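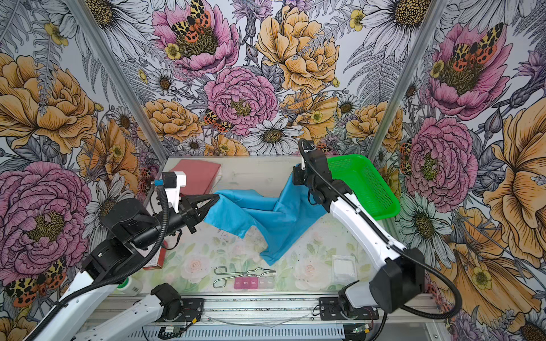 양팔 로봇으로 천 다루는 작업 돌릴 때, 중간에 한쪽 그리퍼가 천을 놓치면 그 에피소드는 버려야 하나요?

버리지 말고 실패 표시를 달아서 따로 보관하세요. 단, 사람이 작업 영역 안에 손을 넣은 회차는 놓친 것과 상관없이 학습용에서 뺍니다.

게시판 > 로봇/자동화 > 운영 규칙, 안전
제목: 탁상용 양팔 운영 규칙 초안 봐주세요 (천 작업)
글쓴이: 나사풀림주의

위에 적은 게 초안 1번 항목이고요. 나머지도 올립니다. 급하게 쓴 거라 순서 엉망임. 12월 안에 문서로 확정해야 해서요.

2. 시작 전 양쪽 베이스 고정 볼트 확인. 손으로 흔들어보고 레일에서 유격 느껴지면 그날은 중단.
3. 케이블은 관절 돌아가는 범위 끝까지 한번 보내보고 걸리는 데 없으면 시작. 고리 모양으로 남는 부분은 타이로 묶되 꽉 조이지 말 것.
4. 천을 양쪽에서 잡고 당길 때 속도 상한 15% (초당 기준 아님, 컨트롤러 설정값 기준).
5. 연속 운전 90분 넘기지 않기. 넘기면 모터 식히고 교대.
6. 작업 대상 아닌 물건은 자리 기록해두고 회차마다 임의로 안 옮김.
7. 비상정지는 담당자 손 닿는 데. 한 명이 양쪽 다 끊을 수 있어야 함.
8. 회차 끝나면 메모 한 줄이라도 남길 것.
9. 소프트웨어 버전 바뀌면 처음부터 다시 점검.

총 9개. 빠진거나 이상한거 있으면 편하게 까주세요

----

늦은출근

4번. 속도를 퍼센트로 쓰는 규칙은 규칙이 아님. 컨트롤러 바꾸면 15%가 전혀 다른 속도가 됩니다. 우리 Merrick 쓰다가 Harkent로 갈아탔을 때 딱 그거 때문에 한바탕 했어요. 문서엔 그대로 15라고 적혀있고 팔은 훨씬 빨리 움직이고. 끝단 속도로 쓰세요. 초당 몇 밀리. 재는 건 귀찮아도 한번만 재면 됩니다

----

나사풀림주의

아 맞네요. 근데 천 작업은 끝단 속도보다 두 손 사이 상대 속도가 문제 아닌가요? 둘 다 같은 방향으로 움직이면 빨라도 천에 힘이 안걸리는데

----

늦은출근

그러니까 둘 다 적어야죠. 하나는 사람 때문이고 하나는 천이랑 그리퍼 때문. 섞어 쓰면 나중에 누가 상한 풀자고 할 때 뭘 풀어도 되는지 모름

----

보푸라기

7번에 하나 추가요. 비상정지 눌렀을 때 그리퍼가 열리는지 닫힌 채로 있는지 적어두세요. 천이면 열려도 떨어지고 끝인데 같은 자리에서 딴 물건도 집는다면 얘기가 다릅니다. 팔 자체도요, 브레이크 없는 모델은 전원 끊기는 순간 그냥 주저앉음. 저희는 양팔이 동시에 내려앉으면서 한쪽 손목이 반대쪽 팔꿈치를 찍었습니다. 손목 모듈 하나 날렸어요.

그 뒤로 우리 규칙:
- 정지 버튼 누르기 전에 받칠 수 있으면 받친다, 근데 사람 다칠 상황이면 그런 생각 말고 바로 누른다
- 정지 시험은 매주 한 번, 팔이 가장 높이 뻗은 자세에서
- 시험 결과는 자세 이름이랑 같이 적는다

----

밤샘전문

받칠 수 있으면 받친다?? 이건 빼셔야 합니다. 움직이는 팔에 손 넣으라고 규칙에 써놓은 거랑 똑같아요. 신입이 읽으면 그대로 합니다. 장비는 다시 사면 되고

----

보푸라기

멈춰있는 상태에서 전원 내릴 때 얘기였는데 제가 섞어 썼네요. 비상정지하고 평상시 전원 내리는 절차는 나눠 적는게 맞음. 인정

----

나사풀림주의

나눠 적겠습니다. 7-1 비상정지, 7-2 평상시 전원 차단. 7-2에는 팔 접어서 상판 가까이 내린 다음에 끄기.
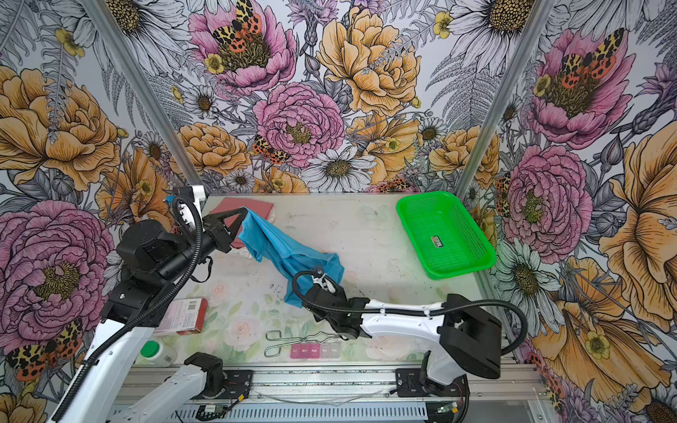

그리고 3번 케이블 항목도 고치려고요. 지금 문장이면 "한번 보내보고"가 누구 기준인지 애매해서. 양팔은 한 팔씩 돌려볼 때랑 같이 돌려볼 때 걸리는 데가 달라요. 각각 한 번, 둘이 가운데서 만나는 자세로 한 번, 이렇게 적으면 될까요

----

늦은출근

가운데서 만나는 자세를 손목 돌린 걸로도 한 번 더. 케이블은 손목에서 제일 많이 씹혀요. 상대 팔 그리퍼에 걸리는 경우도 있고

----

구석자리

지나가다 한마디. 6번 동의 못함.

물건 자리를 고정해버리면 모델이 그 배치만 외웁니다. 회차마다 조금씩 옮기는 게 맞아요. 저희는 Sidosura 과제에서 2185회차 모았는데 배치를 고정해두고 모은 앞부분은 거의 못 썼습니다. 바구니 방향만 돌려놔도 팔이 엉뚱한 데로 감. 이걸 규칙으로 못박는 건 반대예요

----

나사풀림주의

"임의로" 안 옮긴다는 뜻이었어요. 옮기긴 옮기는데 배치표대로. 누가 커피 마시다 심심해서 민 거랑 계획대로 바꾼 거랑 기록에서 구분이 안 되면 나중에 원인 찾을 때 답이 없어서

----

구석자리

그럼 그렇게 쓰셔야죠. 지금 문장 읽으면 고정하라는 말로밖에 안보입니다. 그리고 배치표도 전 별로. 사람이 만든 표는 결국 비슷비슷해져요. 난수로 뽑아서 종이로 붙여놓고 그대로 놓게 하는게 낫던데요

----

밤샘전문

난수는 좋은데 금지구역은 있어야 함. 베이스 마운트 근처, 노출된 기판 근처엔 아무것도 안 놓기. 특히 액체 든 병. 금속으로 된 것도 기판 옆은 안 됩니다. 집게 같은 거 굴러가서 핀에 닿으면 끝이에요

----

보푸라기

ㄴ 이거 꼭 넣으세요. 기판에 커버 씌우는 것도 같이. 출력물로 대충 만들어도 없는 것보단 훨 낫습니다. 커버 씌우면 열 때문에 안 된다는 분들 있는데 옆에 구멍 내면 됨

----

늦은출근

커버는 찬성인데 LED는 보이게. 우린 막아놨다가 통신 끊긴 걸 한참 몰랐음

----

천쪼가리

1번 질문이요. 실패 표시를 단다고 하셨는데 실패 기준이 뭐예요? 놓쳤다가 스스로 다시 잡으면요? 저희 팀은 그걸로 두 달째 싸우는중입니다. 한쪽은 다시 잡았으면 성공, 한쪽은 놓친 순간 실패.

----

나사풀림주의

저희는 결과랑 과정을 따로 적어요. 결과: 천이 목표 상태면 성공. 과정: 놓침 있음/없음. 칸이 두 개라 싸울 일이 좀 줄었습니다. 다시 잡는 장면은 오히려 쓸모가 많아서 따로 골라 쓰기도 하고요

----

천쪼가리

목표 상태는 누가 판정하나요. 조종한 사람이 직접?

----

나사풀림주의

지금은 그렇습니다.. 바꿔야 하는 건 아는데 인원이 없어요

----

구석자리

조종한 사람이 판정하면 안됩니다. 후하게 줘요, 다들. 나부터도 그럼. 다른 사람이 끝 장면만 보고 판정하게 하세요. 몇 초면 끝나는 일이라 인원 핑계 댈 정도는 아닌 듯

----

밤샘전문

끝 장면만 보는 건 또 문제. 천이 위로 접혀있으면 밑에 뭐가 깔렸는지 안보임. 판정은 다른 사람이 하되 손목 카메라 영상까지 봐야 해요. 끝 장면만이면 전 반대

----

구석자리

전부 다 보면 아무도 안해요. 규칙은 지켜질 만한 걸로 만들어야지

----

밤샘전문

전부 보라는 말 아니고 놓는 순간 앞뒤만요.

----

늦은출근

둘 다 일리 있는데 절충: 끝 장면으로 먼저 보고, 애매 칸 만들어서 거기 들어간 것만 영상 확인. 애매가 너무 많이 나오면 목표 상태 정의가 잘못된 거니까 그걸 고치고

----

나사풀림주의

오 애매 칸 좋네요. 넣겠습니다

----

보푸라기

5번 90분은 어디서 나온 숫자예요? 모터 온도 재본 건지

----

나사풀림주의

재본건 아니고 사람 기준입니다. 조종하는 사람이 그쯤 되면 집중 떨어져서요. 모터 식힌다는 건 겸사겸사 붙인 거. 이것도 나눠 적어야겠네요 ㅋㅋ

----

보푸라기

넵. 온도는 온도로 적는 게 맞아요. 천을 든 채로 오래 버티는 자세면 90분 안 돼도 어깨쪽 뜨거워집니다. 팔 뻗고 가만있는 게 움직이는 것보다 더 나쁨. 컨트롤러에서 온도 읽히면 경고값 걸어두세요. 값은 제조사 문서 보고

----

천쪼가리

Cenda 쪽에서 나온 운영 지침 양식 있지 않나요? 예전에 받아본 거 같은데 그거 갖다쓰면 반은 될걸요

----

늦은출근

그거 한 팔짜리 기준임. 간섭 항목이 아예 없어요. 양식만 가져오는 건 괜찮고 내용은 다시 써야 함

----

나사풀림주의

정리해서 고친 것만 올립니다. 빠진 거 있으면 밑에 달아주세요

1. 놓친 회차는 보관. 결과(성공/실패/애매), 과정(놓침 유무) 따로. 판정은 조종 안 한 사람. 애매만 영상 확인. 손 들어간 회차는 제외, 이건 그대로.
3. 케이블 점검은 왼팔, 오른팔, 가운데서 만난 자세, 그 상태로 손목 돌린 자세. 하나라도 걸리면 시작 안 함.
4. 끝단 속도 상한, 두 그리퍼 상대 속도 상한 각각. 값은 재서 채울 예정. 컨트롤러 바뀌면 다시 잼.
5. 사람: 90분마다 교대. 모터: 온도 경고값 뜨면 시간 상관없이 중단.
6. 배치는 난수표대로. 표에 없는 이동은 기록. 베이스랑 기판 근처는 금지구역, 병이랑 금속 안됨. 기판 커버, LED는 보이게.
7-1. 비상정지. 무조건 누름. 손 안 넣음. 그리퍼 상태랑 팔 처짐 여부를 기종별로 적어둠. 시험 매주, 가장 높이 뻗은 자세.
7-2. 평상시 차단. 팔 접고 내린 다음 전원.

2, 8, 9번은 변경 없음

----

밤샘전문

7-1에 누른 다음 복구는 누가 하는지도요. 누른 사람이 바로 풀고 재시작하는 거 제일 위험함. 원인 적기 전엔 못 풀게

----

구석자리

6번 이제 괜찮네요. 근데 난수표 뽑은 시드도 적어두세요 나중에 다시 뽑을 일 생깁니다

----

나사풀림주의

둘 다 추가할게요. 4번 값은 재고 나서 이 글에 댓글로 달겠습니다

----

천쪼가리

재는 방법도 같이 적어주세요 저희도 따라 재보게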